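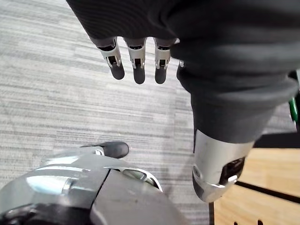

*Robotic fingers below the hem of a dark grey cloth.*

**Clodunwood** (Switch)
Developer: Grokon
Publisher: Villanueva
Players: 1 to 2, local only
Reviewed by Marlene Reinholz, Friday, September 23, 2022

Clodunwood is a side-view puzzle game set in a flooded logging town. The player controls Odd, a surveyor, who carries a rope, a hand winch, and a crate of wedges. Every puzzle is built from those tools plus whatever timber is lying in the room. Combat is absent. Enemies exist in the form of boars, which can be blocked or led away but never killed.

The game runs on Zement, Grokon's in-house engine, last seen in the studio's PC-only barge simulator. The water model has been carried over and it is the best part of the package. Logs float at a height set by their weight, drift with the current, and jam against each other in ways that can be predicted once the player has spent an hour with them. A jam can be walked on. Pulling the key log out with the winch releases it all at once, and several of the better rooms in the second chapter depend on doing this while standing somewhere safe.

Rope handling is weaker. The rope attaches to marked rings and to any log end, and the targeting cursor picks the nearest valid point to the stick direction. With two logs close together it often picks the wrong one. There is a hold-to-cycle option in the control menu, turned off by default. Turn it on before starting.

## Performance

Docked, the game runs at up to 60 frames per second. Interiors hold that rate without trouble. The sawmill yard in chapter three does not, and the drop is worst when a jam breaks and the camera pulls back at the same moment. Handheld play is smoother in the same yard, probably due to the lower resolution. Load times between rooms are short. Loading a save from the title screen takes noticeably longer, and the screen is plain black while it happens, so the first time I assumed a crash.

I did have one real crash, in the ferry house, after leaving the console asleep overnight with a rope attached to a moving raft. The autosave had triggered at the door and no progress was lost. I could not repeat it.

Text is small in handheld mode. Subtitles can be enlarged. Menu text and the notebook can't.

## Co-op

The second player controls Odd's sister Hanne, who has no winch but can swim. Rooms are altered for co-op: rings move, some logs are heavier, and a few doors need weight in two places. Jalen Whitlock played through the first three chapters with me and we found only one room that could be left in an unsolvable state, a lock chamber where both characters can end up behind the closed gate. The restart option is in the pause menu and puts both players back at the entrance.

The camera keeps both characters on screen by zooming out. Past a certain distance it stops, and whoever is farther from the exit gets pulled along. This has killed Hanne more often than the boars have.

## Content and length

The main route is five chapters. Side rooms hold survey stakes, 500 in total, and collecting them opens a gallery of sketches by Priya Delacroix along with a harder version of the final chapter. The harder version is worth seeing. My save showed 1,105 restarts at the end of it, most of them on the last weir.

The music, by Wiremu McPhee, is mostly low strings and concertina. It fades out when a room has been unsolved for several minutes, a good decision.

## Settings worth changing

- Rope target: set to hold-to-cycle
- Camera shake: off, or low
- Winch: toggle instead of hold, to spare the trigger finger
- Subtitles: large, for handheld

## Verdict

Strong water physics, well-built rooms, and a rope that needs another pass. Single-player is the better way to see it first. Players sensitive to frame drops should wait for a patch to chapter three; Villanueva has listed one as in progress but has given no date.

**Score: 7/10**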